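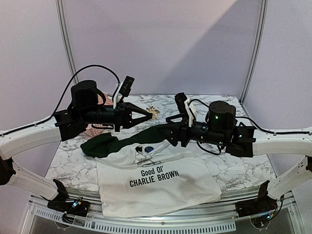
**Notes: Skunness laundry, first talk after lunch (keep it to 11 minutes)**

Start with the number. 700 items a shift, that's what Tenent promised us for the sorting room. Pause. Let them write it down.

Then say what I saw in August: 323, on a good shift, with Morena Rinaldi standing next to it.

- Ask the room: who is Morena in the business case? She's not in it. On paper her job went in the spring. In practice she clears jams, picks up dropped socks and gets called an "operator" on the same pay.
- Don't sneer at the arms. Two arms can pick up a sock. A T-shirt is harder, a T-shirt with a sock lying over it is harder again, and that's most of what comes out of a bag.

**The bit about pace**

Sorting used to be the chatty job. Four people round a table, you could hear them from the loading bay. Settimio Carbone told me he misses the talk more than he minds the machine. Read his line slowly: "I used to go home tired. Now I go home tired and bored."

(If management are in, look at them here.)

**Wurholm comparison**

Same kit, different deal. Staff got a say in when it runs and who can stop it. Output no better, I should admit that. But 3 people left in the year after, and at Skunness it was 11.

Skip the Sandberg slide if short of time. Their figures come from the supplier and I don't trust them.

**Questions to leave up**

- Who fixes it at ten at night?
- Is that in their contract?
- What did the saved hours get spent on? I've asked twice and had no answer.

Water, then take questions from the back first.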